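Badport issues handling rules for hand-held grippers

Guidance in force from June covers work around furnished counters and displays.
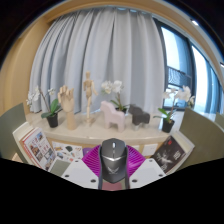
What changes

Operators must log finger plate condition every 100 cycles and stop for inspection after 5 failed grasps in a row. Potted plants and jointed figures are classed as fragile - closing speed is capped at 70 percent.

Sorin Ursu, who drafted the text, said sites have until Thursday to file comments. Rutside has already adopted the logging sheet.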